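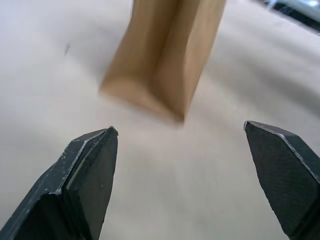

Tan cardboard box, standing on end on the table.

Wandero Gift Wrap Kit: kraft paper and twine for people who wrap badly

I am not a natural wrapper. My corners puff out and my tape always ends up on a slant, so when I saw the Wandero kit I figured plain brown paper and string might be the one style I could get away with. I bought it in August, way too early, and I've been through enough of it now to have opinions.

What you get is kraft paper already cut into squares, a supply of twine, and plain tan boxes. The sheets come flat, and I love that so much more than a roll. If you've ever held down both ends of a roll with your elbows while hunting for the scissors, you know what I mean!

The boxes

Light brown, no printing, nice sharp corners. I've paid more for flimsier ones from Grorer, which sagged the minute I put a candle in them. These fold together fast and the lid tucks in properly. My one gripe is that the tall size is a pain to wrap standing up. Lay it on its side, do the long seam first, then deal with the ends. I wasted 2 sheets before I figured that out.

The table

You need room for this, more than I usually have. I cover the table with cardboard and then push everything that isn't wrapping to the back edge -- the blue compartment trays, the orange basket, a couple of things still in their plastic. The paper goes flat in the middle and I can get at it from both sides. The plush toys stay up front with me, the snowman with the red-and-white hat and the little brown one with the white face. 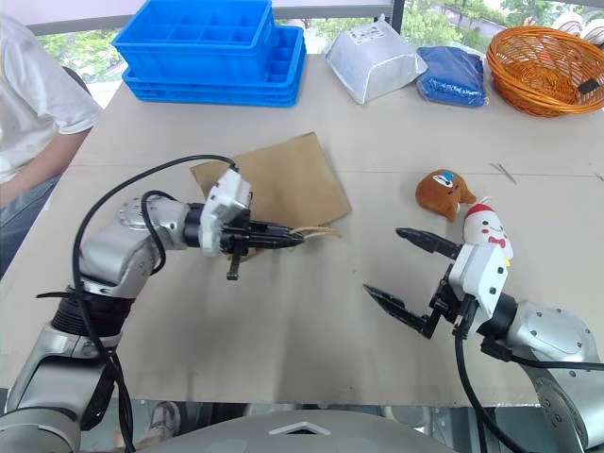 The twine

Okay, the twine is where I have mixed feelings. It looks great, it's that plain tan kind that makes even a lumpy package seem like you meant it. It also comes apart at the ends. Loose strands everywhere, and once it starts it keeps going. A tight knot near the end helps, or a dab of glue if you have the patience (I don't). The Zapata twine I used last winter was smoother but so slippery the bows wouldn't hold, so I guess pick your problem.

Wrapping soft things

Plush toys straight into paper are a disaster, at least when I do it. Box them first. A small one can go in the middle of a square with the corners gathered up and tied, which looks cute and takes me 4 minutes, tops.

Would I buy it again?

Yes, mostly for the paper. It creases cleanly, and it didn't tear when I peeled tape off to redo a corner, which I do a lot. I'd give it 4 stars, with the missing one for the twine. I ordered mine through Flisitz and the box arrived a little squashed on one side, but the sheets inside were fine.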